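# Quiénes somos

Grulden es una escuela de cocina doméstica. No formamos chefs. Quien busque espumas, nitrógeno o un emplatado con pinzas tiene academias estupendas a las que acudir, y le deseamos suerte con el alquiler. Nosotros enseñamos a hacer lentejas un martes, con lo que hay, y a que sobren para el miércoles.

La escuela la abrió Halyna Tkachenko en un local que antes fue mercería y que todavía conserva un cajón lleno de botones. El primer curso se llamaba «Arroz» y duraba cuatro tardes. Se apuntaron seis personas, dos por error. Una de ellas sigue viniendo.

Desde entonces han pasado por aquí 2.261 alumnos, entre ellos un notario que no sabía encender el horno y varias parejas que se matricularon para discutir con supervisión profesional.

## Cómo damos clase

Cada curso consta de seis sesiones de dos horas y media. Se cocina, se come y se friega, en ese orden. La tercera parte no es optativa: en el temario figura como «Módulo 3» y tiene más contenido del que parece – las sartenes de hierro, por ejemplo, han costado alguna amistad.

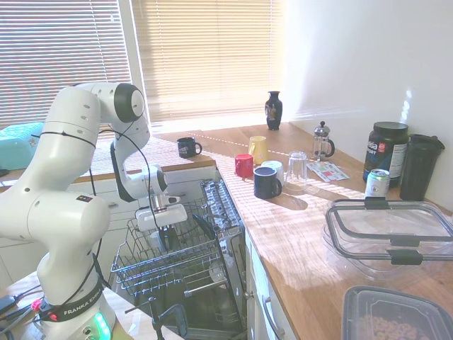
## Los cursos

- **Fondo de armario.** Legumbres, caldos, sofritos y tortilla. Con cebolla. El debate se hace fuera.
- **Castia.** Nuestro curso de pan. Lleva el nombre de la masa madre, que es mayor que algunos alumnos y bastante más exigente.
- **Mesa Bondarchuk.** Cocina ucraniana de diario, con las recetas de la familia materna de Halyna. El borsch ocupa dos sesiones y no admitimos atajos.

El próximo trimestre empieza en octubre. La matrícula cuesta 266 euros, con ingredientes y delantal incluidos. El delantal se devuelve, aunque la experiencia nos ha hecho comprar 60 de repuesto.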